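Putting a Workshop Floor Back to Work
By Ziad Darwish

Most old light-industrial units in Plestbridge were built to one pattern: a single big room, a stair up one side, and a second level that looks down on the first. For years they were hard to rent. Now people want them again, and the reason is mostly floor space. 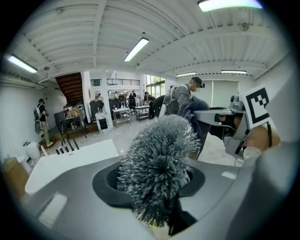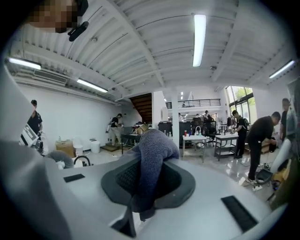
An open room like this sounds simple to furnish. It is easy to get wrong. Tenants tend to push everything to the walls in the first week and then find that the center has become a hallway, with office chairs parked wherever somebody last stood up.

I rented a unit on Trercombe Road in February, and it took me 3 tries to settle the layout. The first plan put the worktables under the upper level, where the light was poor. The second put them by the stairs, so anyone going up had to squeeze past. The third left the stairs clear and kept the tables out in the open - under the ceiling tubes, where small work is easier on the eyes.

Lighting deserves money before furniture does. Long fluorescent tubes give an even light, but a pale, polished floor throws it back at you. I spent almost 1000 dollars on new tubes and covers and would do it again.

Soft things are the other problem. Knit sleeves, fuzzy covers, dusters and gloves shed fibers, and they pick up whatever is on the table. I keep mine in lidded bins from Trullum, which hold 29 quarts each and stack under a bench. Cardboard boxes are fine for a delivery, less so for storage. They sag, and the one you want is at the bottom.

Put a trash can at each end of the room. With only one, scraps pile up on the nearest flat surface.

Sound took me longest. Ribbed ceilings and bare white walls bounce every voice around. My neighbor Nasrallah hung heavy curtains below his upper railing, and the difference was plain from the doorway. I have ordered the same ones in gray.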